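Flivska Stream Watch: progress report to our funders
19 August 2026

Hi Edgardo,

You asked for the long version this time, so I've made coffee and I'm going to give you the long version. Skip to the money part if you're in a rush (I would).

We're past the halfway mark of the grant and the frog and toad survey is in better shape than I expected back in February, when we had a web form that crashed on older phones and a very muddy map. People can now record a call at the edge of a pond, tag where they are, and send it in even if they have no signal. It just sits on the phone until they get home. That one fix did more for us than all the posters put together! We have 148 people signed up and 3290 recordings in the database as of this week. A good chunk of those are wind, traffic, or somebody's dog, but I'll get to that.

The Narel Creek side is the strong one. We picked 43 ponds and ditches there at the start and every one of them has had at least two night visits. The folks out that way are keen, a few of them a little too keen (I got a recording at 3:40 in the morning with a note saying "couldn't sleep"). Spring peepers are all over the place, gray treefrogs too, and we picked up American toads at the old quarry pond, where I'd been told flat out there weren't any.

Cruzado Flats is behind. The county closed the levee road for repairs and we lost most of the early spring calls on that side, which means wood frogs are pretty much a blank there for this year. I don't want to fill that in with guesses. Rezaul Mondal thinks we can make up some ground with egg mass counts next season, and he's offered to write up a simple how-to so we aren't all doing it differently. I'd like to move a bit of the printing budget over to waders for that, if you're okay with it. The form for the change is attached to my last email.

Now the sorting. Every recording gets listened to by two people, and if they don't agree it goes to Rezaul. We've been doing this in evening sessions, everybody with headphones and a spreadsheet, and it goes faster than when people do it alone at home. I can't fully explain why. I think it's mostly that you can poke the person next to you and say "is this a pickerel frog or a door?" We also started keeping a little library of the confusing ones, with the final answer and who argued for what, and new listeners go through that first.
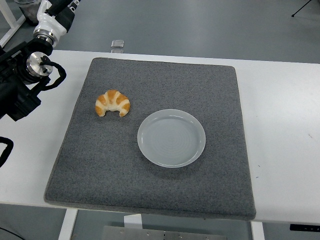

Croissant and plate on the gray mat, August.

We're still behind on the backlog, though. My guess is that we clear it by late fall, provided the fall round doesn't bring in a flood of new stuff. I looked at software that does a first pass and throws out the wind and the dogs, and it's decent on peepers and terrible on anything quiet — leopard frogs it just misses. So for now we use it only to flag the obviously empty files, and a person still checks a sample of those.

One fun side job: a retired teacher in Narel lent us her grandfather's pond diary, which starts in 1928 and lists the first toad of the year, every year, for ages. We've scanned it and we're typing it up. The handwriting is rough and he sometimes wrote down the weather instead of the date, so don't expect a chart from me soon, but it's a lovely thing to have.

Money. We've spent around half. Recorders for the fixed stations came in under budget, and the Sevex hosting bill came in over, mostly audio storage. I've switched the older files to a cheaper tier and the monthly cost should drop from here. Travel is low on account of Cruzado. The full sheet is in the shared folder, with receipts.

Before the next report I want to get the fall round done at Narel, the Cruzado plan agreed with the county, and the how-to for egg masses tested on people who've never seen one. I also owe you the data-sharing agreement. It's drafted, I just need to sit down with your comments from last time.

If you could let me know about the waders by the end of the month, I can get them ordered ahead of the cold.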